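靴下の片付け方を変えて一か月ちょっと経ったので、まとめて書きます。長くなるので分けます。(1/14)

きっかけは12月の大掃除です。引き出しを全部空けたら、相手のいない靴下がまとまって出てきました。袋に入れて重さを量る気にもならず、とりあえず床に広げて写真だけ撮って、その日は寝ました。

翌朝見直して分かったのは、なくしていたわけではなく、ばらばらの場所に置いていただけだということです。洗面所の棚、旅行かばんの内ポケット、ベッドと壁の隙間。片方ずつ別の場所にあれば、そろわないのは当たり前でした。

それまでのやり方は、洗濯物を取り込んでソファに積み、着る順に抜いていくというものでした。靴下は最後まで残り、山の下で別の洗濯物と混ざります。次の洗濯が終わるとその上にまた積むので、底のほうは週をまたぎます。

いまは、乾いた靴下をまず全部机の上に出します。服は先にたたんで部屋に運び、机には靴下だけを残します。床やソファでやると途中で別のことを始めてしまうので、場所は机に決めました。
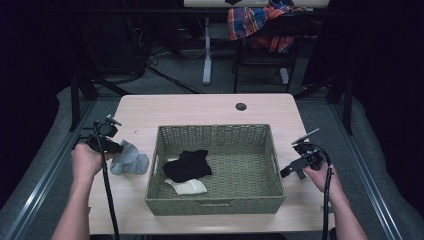
戸倉みなと
暮らしの道具と片付けの記録係

机の上で使っているのは、オリーブ色っぽい編みかごです。四角くて浅めで、前側に持ち手の穴があります。深いかごも試しましたが、底に何があるか見えないのでやめました。浅いと入る量は減りますが、入りきらないときは洗濯をためすぎた合図だと思うことにしています。

かごに入れる段階では、きれいにたたみません。黒いのも生成りっぽいのもグレーのも、まず入れる。丸まったままでもかまいません。色分けしながら入れようとすると手が止まるので、分けるのは全部入ってからにしています。(6/14)

全部入ったら、今度は一足ずつ出して組にします。組になったものは重ねて二つ折り。履き口を返して丸める方法は、ゴムが伸びる気がして数年前にやめました。引き出しの中で少しずれますが、困るほどではありません。

相手が見つからないものは、かごに残したまま棚に戻します。次の洗濯のときに、そのかごの上から新しい分を入れる。これだけで、だいたい次の回にはそろいます。専用の「片方入れ」を別に作っていた時期もありましたが、そこを見に行く習慣がつかず、ただの置き場になっていました。

かごはアレムネ(Alemneh)という店で買いました。値札は1305円。隣にもっと大きいサイズもあって迷いましたが、机に置いたときに手元の場所がなくなりそうだったので小さいほうにしました。編み目にほこりがたまるので、月に一度、乾いた歯ブラシでこすっています。

引き出しのほうは、スケデッティ(Skedetti)の布の仕切りを使っています。以前は細かく区切りすぎて、一マスに一足しか入らず、戻すのが面倒でした。仕切りを半分外して、普段用、厚手、よそ行きの三つにしたら、戻す作業がかなり早くなりました。

かかる時間も計りました。洗濯一回分で、机に出してから引き出しに入れ終わるまで最大で10分。以前は朝に探す時間が毎日少しずつかかっていたので、減ったと思います。朝の分は計っていないので、比較はできません。

処分の基準も書いておきます。かかとが透けたもの、履いてずり落ちるもの、三回続けて相手が出てこなかったもの。最後の基準で手放したあとに、冬物のズボンの裾から片方が出てきたことが一度あります。それでも基準は変えていません。

1月15日の時点で、引き出しに入っているのは43足です。一人分としてはまだ多いです。厚手のものは春までに履いてみて、出番がなかったら減らします。新しく買うなら同じ色と形でまとめたいのですが、いま気に入っている型が店頭で見つからず、保留中です。

質問をいただいたので追記。洗濯ネットはフルトフ(Fultov)の中サイズを使っています。靴下だけ先にネットに入れて洗えば、そもそもばらけないのでは、という話はそのとおりで、普段用はそうしています。厚手は乾きが遅く、干す場所が別になるので、どうしても最後に机で合流します。

もう一つ。白っぽい靴下の汚れは、組にするときに見ます。気になるものはその場でよけて、次の洗濯の前に固形石けんで部分洗い。組にしてしまうと内側に隠れて忘れるので、先に見るようにしました。

次はタオルの枚数について書く予定です。こちらはまだ棚から出してもいません。(14/14)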